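Visit report: manipulation open day at Cindmont

Cindmont opens its manipulation lab to outside visitors in September. I went on behalf of our own small integration team, mainly to see how the group collects demonstrations for handling awkward, top-heavy items. The invitation listed a morning of talks, a tour of the cells and an afternoon in which visitors could try the teleoperation rig. I skipped most of the talks and spent the time at the cells. Notes follow in the order I took them.

Access and layout

Registration was at 9 and the first group went in shortly afterwards. The lab occupies one long hall on the ground floor, divided into bays. Each bay has one arm, one table and one operator desk, and the bays are separated by partitions high enough to stop an operator watching the neighbouring task. Dagmar Štefanec, who runs the data side, told us the partitions were added after two operators were found to have picked up each other's timing.

Safety arrangements were plain and sensible. There is a floor line at each bay, a stop button on the visitor side as well as at the desk, and a speed limit that applies whenever the hall is open to guests. The limit made everything slower than normal working, and Štefanec asked us not to take cycle times away from the visit. I have therefore left mine out.

The stand-handling bay

The bay I had come for deals with microphone stands and microphones. The task family is called Dekness internally. It was chosen because the objects are cheap, sold everywhere and difficult in several ways at once: thin legs, a centre of mass that moves when a microphone is fitted, and dark parts with few surface features.

Heikki Kuusisto was operating. He works from the wrist view for the last part of every approach and uses the fixed overview only for the long moves. His reasoning is that the policy trained on this data will depend heavily on the wrist camera, and an operator who steers by some other view ends up making choices the policy cannot reproduce.
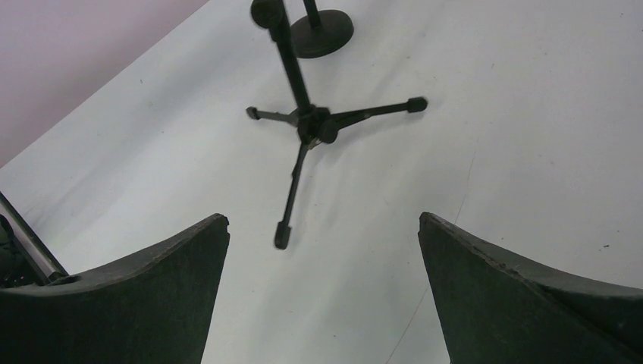 Kuusisto's usual approach is to come in high, line up on the pole, and then descend with the fingers open wider than the part seems to need. Closing is done in two steps. The first brings the pads into contact, the second adds force, and between them he waits for the reading to settle. New operators tend to merge the two steps, and the stand then rotates in the grasp before it is properly held. The group does not discard these episodes. They are tagged and kept in a separate set, which Štefanec's people use for training the failure detector.

The set for this task family stood at 361 episodes on the day. I asked whether that was enough. The answer was that it depends on how varied the starting positions are, and that 200 well-spread episodes had given a better policy than a larger early batch in which the stand was always put back in much the same place. Starting positions are now drawn by a script and shown on the operator's second screen.

Gripper and fingers

Oldřich Kubíček looks after the hardware and was the most useful person I spoke to. The fingers are made in-house, to a drawing called Pasix, with a curved outer profile so that the tip can reach between closely spaced parts without the back of the finger touching anything. The drawback is that the tip takes all the abuse. Any misjudged descent puts it straight into the table, and the operator does not always notice.

Kubíček replaces fingers on condition, with no fixed interval. He also keeps a record of which pair was fitted for each episode, so that if a policy behaves differently after a change, the cause can be traced. We do not do this at our site and I think we should. It would cost one extra field in the log.
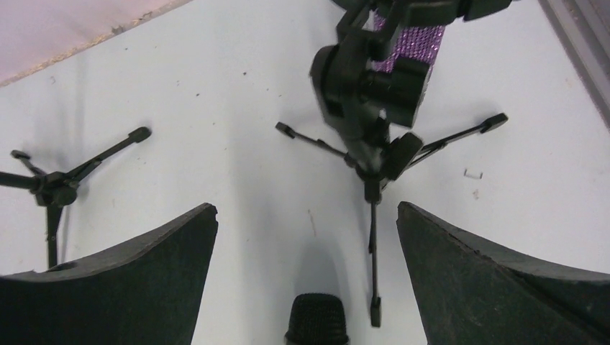

Clutter is introduced in stages, and the rules for it are written down. At the first stage there is a single object on the table. At the second, others of the same type are added so that the correct target has to be told apart from similar ones. A black tripod stand beside another black tripod stand, legs splayed on a white tabletop, is a fair test of this from above, and a microphone with a glittery purple body held in the clip of one of them gives the vision system at least one strong colour to work with. Kuusisto said he finds the second stage more tiring than any other, as he has to keep checking which leg belongs to which hub.

I asked about the choice of a plain white surface, which seemed generous to the perception side. Kubíček agreed. White is the baseline, and the same tasks are repeated on other surfaces once the baseline policy is stable. He expects most of the trouble to come from dark surfaces. No results were offered for these, and I did not press.

Software

The recording and review tool is called Ojeda. Keisha Marchetti gave a short demonstration at one of the desks. Each episode is replayed with the gripper opening and the wrist force plotted beneath the video, and the reviewer marks the start and end of each phase by hand. Marchetti had tried marking phases automatically from the force trace, and found it reliable for the grasp but poor for the release, where the trace is nearly flat with light parts.

Review takes longer than I had assumed. Almost 16 hours of reviewer time went into the last batch for the stand bay. The tool itself was responsive, and the keyboard shortcuts had clearly been designed by someone who uses them all day. Export is to a common format, although the phase labels go into a separate file and have to be joined on the episode number.

Visitor session

Each visitor had a short turn on the teleoperation rig, supervised by Anežka Procházka. My own attempt was to grasp a stand by the pole and lift it clear. I managed the grasp on the second try. The controller has a small dead zone around its centre position which I kept overcorrecting for, and Procházka said most people with industrial pendant experience do the same. There is no force feedback to the hand. The only indication of contact is a bar on the screen, and I was looking elsewhere when it mattered.

Points to follow up

Ask Kubíček for the finger drawing, which he said could be shared on request. Add a finger identifier to our own episode log. Find out from Marchetti whether the review tool will run without the group's storage server. Check our own starting positions for spread before collecting anything more.

Parking is limited and the front gate closes at noon; use the side entrance after that.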